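Flondent Floor Finish Guide
Section 4: Choosing a Tone and Setting Up the First Coat

Read this section before you open the can. Most of the complaints that reach Piret Stankevičius at the service desk come from people who started at Section 5, and the finish can't be talked out of the wood afterward.

4.1 What the color names are worth

Very little. "Honey" from one maker is "Amber" from another, and the chip on the Nivivero color card was printed on paper, which has no grain and has never been walked on. Treat the card as a way to rule out colors you hate. Don't use it to pick the one you want.

Screen previews are a bit better for judging how busy a floor will look, and worse for everything else. The Lill preview tool lets you try a tone on a floor and put furniture on top. It'll make almost any finish look good, so go in with some suspicion.

Before you trust a preview:

1. Turn off any "warm light" or "evening" setting. Orange tones get a free ride under those.

2. Set your screen to its normal daytime brightness.

3. Look at the tone next to wood of a different shade. A rich floor with nothing pale near it tells you hardly anything.

A warm orange-brown with dark, wavy grain, set against a pale beige-tan stool seat, makes a fair comparison. The floor color looks stronger beside the lighter wood, and you may decide it's stronger than you can live with.

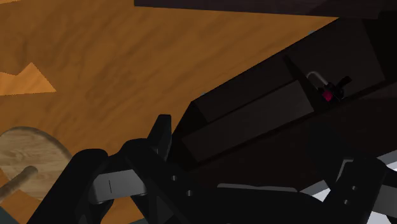 4. Write down the tone code, leave the preview alone for a day, and look again. If you no longer like it, you have saved yourself a can.

4.2 The test board

The preview doesn't replace a test board. Neither does a dab behind the door.

1. Find a spare board from the same batch as your floor. If you don't have one, use the floor of a closet.

2. Sand it exactly as you plan to sand the room. A board sanded finer will take less color, and you'll blame the can.

3. Stir the finish for 4 minutes with a flat stick. Don't shake it. Shaking puts bubbles in, whatever the man at the paint counter told you.

4. Brush on one coat with the grain and let it dry for 20 hours.

5. Carry the board around the room and look at it by the window, in the darkest corner, and under your own lamps.

Note: The can says "touch dry" much sooner. Touch dry means your finger comes away clean. It doesn't mean the board is ready for a second coat or that the color has settled.

4.3 Preparing the room

1. Take out everything, rugs and curtains included.

2. Vacuum twice, the second time across the boards.

3. Wipe down with a barely damp cloth. Skip the special tack cloths; some leave a waxy film, and the packet won't say which.

4. Check that the floor is at least as warm as the label asks for. Measure at the boards. The wall thermostat has no idea what is going on down there.

Caution: Don't use Derkik cleaner, or any cleaner that promises shine, in the week before coating. Shine comes from something left on the surface, and our finish won't stick well to it.

Caution: Rags soaked in finish can catch fire by themselves. Lay them flat outdoors to dry, or keep them under water in a lidded metal can. This one isn't a lawyer's warning.

4.4 About the wear figure

The label gives a wear rating of 3,000 cycles. That was measured on a flat panel by a machine rubbing in one spot. Your floor has chairs, grit and perhaps a dog. Use the figure to compare one Flondent finish with another and don't try to turn it into years.

Édgar Grajales, who rewrote this section, would have preferred to drop the number. It stayed on the label, so the note stays too.

Go on to Section 5 when the test board is fully dry and you still like it by daylight.

Section 4 last revised November 29, 2025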